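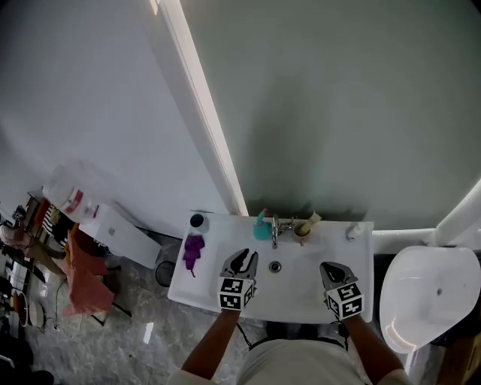
THREAD · Robot learning

Nana Bawa
February 21, 2021

Been recording bathroom sink tasks by hand this week. Two grippers, one in each hand, no robot in the room. Posting some notes on how it goes, mostly for the people who asked how we collect demonstrations in homes.
14 comments · 33 shares

Each gripper has a cube near the handle with black square patterns printed on it. The patterns are how we work out where the gripper is and which way it's turned. If the cubes are tracked well, the rest of the processing is easy. If they aren't, the episode is thrown out.
2 comments · 8 shares

The first thing you learn at a sink is to start every episode the same way. Mine is both grippers down in the basin, fingers pointing at the back, arms still. Hold for a slow breath, then go. It gives the software a clean start and it gives me a moment to remember which task I'm on.
1 comment · 5 shares

The task list for this bathroom is short. Pick up the soap dispenser and set it on the other side of the faucet. Take the brush out of the cup and put it back. Move the small pump bottle forward and return it. Fold the purple cloth. Wipe the rim with it.
3 comments · 6 shares

The cloth is the hard one. Two curved fingers will pick up a cloth fine, but you pick up whatever part was on top, and then you have to find a corner with the other hand. With my own fingers I would feel for the edge. With these I have to look for it. Folding takes me three times as long as it does bare-handed.
9 comments · 12 shares

The brush is second hardest. It leans in the cup, so you have to match the lean with your wrist before you close. If you come straight down you push the cup over. I knocked it into the basin twice on the first day and kept both recordings, labeled as failures.
4 comments · 7 shares

Someone will ask, so: yes, we keep failures. Dropped items, missed grasps, all of it gets a label. What we don't keep is anything where I stopped halfway to fix a cable or answer somebody. The model on the Clirkau project did learn to pause in the middle of a reach at one point, and we traced it to me doing exactly that.
11 comments · 41 shares

About cables. The one on my left side runs back toward my body, and I have to plan for it. I turn from the right whenever I can. Turning from the left wraps it around my arm by the third or fourth episode, and then my reach gets short and the motion looks odd in the data.
2 comments · 3 shares

Bathrooms are a different job from kitchens. Kitchens give you a wide counter and room to stand back. A wall sink gives you a narrow deck, things lined up along the back edge, and a toilet right next to your elbow. You work with your arms close in. I think that's good data to have, but it is tiring.
5 comments · 9 shares

Also, chrome. The faucet and the drain are shiny and floor tile can throw light back too. I check the light before each batch and close a door or a blind if I have to. Nothing fancy. I play back the first episode, see if the cubes stay locked, and adjust.
1 comment · 4 shares

We don't tidy homes before recording. The Abugri set was all cleared surfaces, and the policy trained on it did well on cleared surfaces. Put a laundry pile or a shelf full of odds and ends next to the sink and it slowed down or reached for the wrong thing. So now the rule is to leave the room as it is and only move what the task says to move.
16 comments · 62 shares

Numbers, for those who like them. The target for the bathroom set is 3,000 episodes across all homes. I did 62 in my best session and 33 in my worst. The worst was all cloth folding.
6 comments · 10 shares

Question from a reply: why not drive the robot by remote control and record that? We do that as well. Our arm in Stalton has been run that way since October. It's slower, and the arm has to be in the room, which rules out most bathrooms. The upside is that every motion you record is one the arm can make.
7 comments · 15 shares

With hand-held grippers you can do things the arm can't follow. I can twist my wrist past where its joint stops, and I can move much faster than it can. So I practice moving like the arm. Slower than feels natural, elbows down, no sudden flicks. It took me 41 episodes to stop flicking the cloth.
3 comments · 11 shares

Something I would tell anyone starting – say the task out loud before you record, then don't talk during it. And rest your hands. The closing motion is small, but you do it hundreds of times a day and the base of the thumb gets sore. I switch to the one-handed tasks after lunch.
8 comments · 19 shares

Next home is in Flovley. Bigger bathroom, I'm told, with a counter around the sink. I'll run the same task list there so the two can be compared, plus opening and closing a drawer. Will add to this thread once the first batch has been checked.
4 comments · 6 shares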